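Pirnirness: put-away episodes with one correction each

Hi, and thanks for grabbing the data! I put this card together in April 2021, mostly from my own notes, so expect it to ramble a bit.

Pirnirness is a set of 136 home episodes I recorded to test a training method we call Wakavau. The idea is pretty simple. You train a policy on plain demonstrations, let it run until it starts going wrong, have a person take over for a short stretch, and then train again with the takeover part weighted more heavily. I wanted to know if one correction per episode is enough to matter. (Short version: yes for drawers, not so much for cables.)

The tasks are all "put the thing in the drawer" or "take the thing out of the drawer." Things means umbrellas, remotes, chargers, whatever tends to pile up under a TV. I left the rest of the clutter where it was, since a policy that only works on a bare tabletop wasn't much use to me. 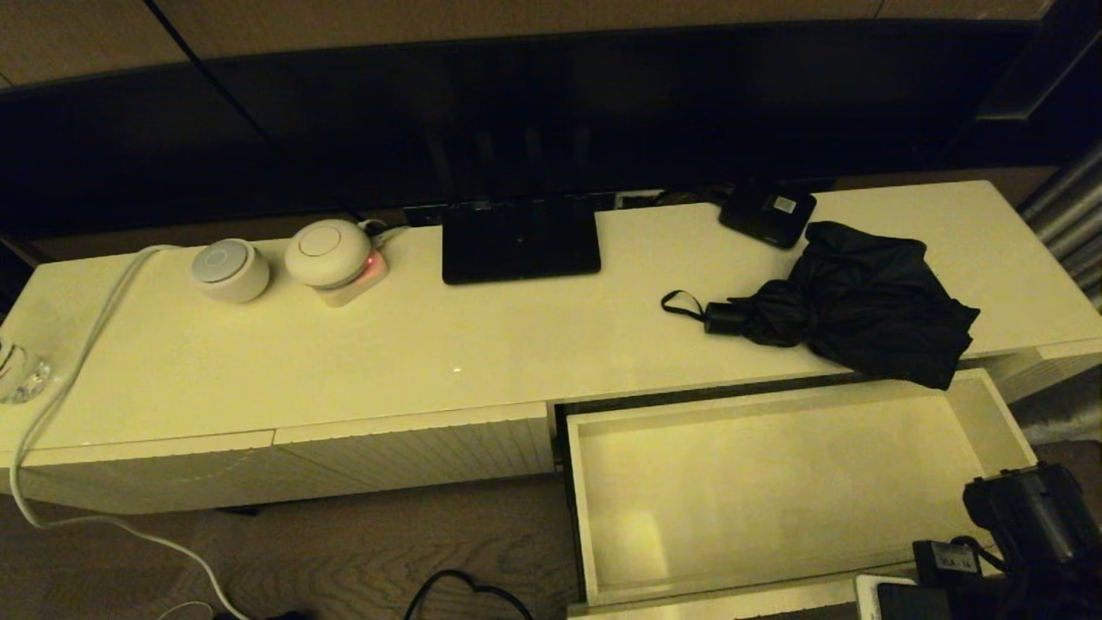
Head view, umbrella task: right drawer open and empty, umbrella still on top of the console.

Umbrellas are my favorite object in here and also the worst one. They're floppy, they never fold the same way twice, and a wrist strap can end up pretty much anywhere. Black ones on white furniture are easy to find but hard to read, because the folds all blend together in dim light. If your method leans on depth, try the umbrella episodes first!

Results so far. I ran 50 test trials per policy. The baseline, trained on demonstrations only, finished 22 of them. Wakavau is still being rerun after I found a bug in my weighting code in January, so please don't quote the old number if you have it. I'll post the new one when I trust it.

Splits: 20 episodes are held out for testing and everything else is for training. Please don't tune on the held-out ones. The loader is in the Wundard folder, and the Beneš folder has the older scripts, which I keep only so that old checkpoints still open.

Known problems:
Glossy surfaces and switched-off TVs give you reflections, and my segmentation masks sometimes treat those as objects.
A few takeover labels start late, by a couple of frames.
Gripper force is missing from the earliest episodes. Sorry, my logging was off.

If you find something else broken, open an issue and give me the episode name.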